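Notebook entry, February
Records and Source Review, industry influence project
Entered by Despina Pîrvu, 9:40 a.m.

Work continued on the Hemura correspondence, the group of letters and memoranda released during the Mosquera water contamination suit. The full release runs to over 3000 pages. The portion assigned to this group covers the years in which Hemura and its contractor, Tivent, prepared public statements on solvent exposure in drinking water.

The first pass is complete. Pages were sorted by sender and then by date where a date could be read. Duplicates were kept with the first copy and noted in the log. Thirty-seven letters were set apart because they discuss, in plain terms, the hiring of outside scientists to write opinion columns. In most of these the fee is given in the same paragraph as the topic. One letter, on Tivent letterhead, asks that the writer "not be troubled with the lab results until the piece has run."

That letter should be quoted in full or left out. A short extract could be read as referring to a single set of results, and the attachment is missing.

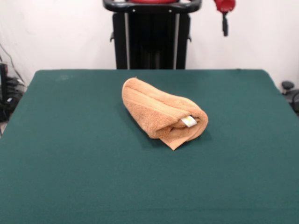

The second matter concerns dates. Hemura's internal toxicology summary carries a stamp from the spring of 2000, but the cover note describes it as a draft "circulated last year." If the cover note is correct, the company had the findings before its testimony to the state panel. If the stamp is correct, it did not. Both readings remain open. Davoud Hassanpour has asked the court clerk for the original exhibit list, which may show when the summary was first logged. The timeline will carry both dates until a reply is received.

Coding of the newspaper columns began after lunch. Each column is marked for author, stated affiliation, whether funding was disclosed, and which scientific claim it disputes. Two readers code every item separately. Agreement on the first batch stood at 90 percent, with nearly all of the differences falling under "disputes the evidence" and "calls for more study." The code book treats these as separate entries. In practice many columns do both in one sentence, and the instructions did not say which should come first. The wording has been changed to allow both marks. The first batch will be coded again under the new wording.

Comeck appears in the files more often than expected. It was listed in the project plan as a trade publisher only, but several invoices show it placing columns on behalf of Tivent and billing by the item. It should be moved to the list of principal firms, and its invoices matched against the printed columns. Several invoice numbers are out of order – these may come from a second ledger that was not released.

Pending:

Letter to the clerk, sent by D. Hassanpour, no answer yet.
Recoding of first batch, both readers.
Comeck invoices to be copied at higher contrast, as the carbons are faint.
Query to the legal office on quoting named employees who were not called as witnesses.

Correction to the previous entry: the memorandum headed "Message Points" was credited to Hemura. It was written at Tivent and forwarded by Hemura without changes. The log has been amended and initialed. – D.P.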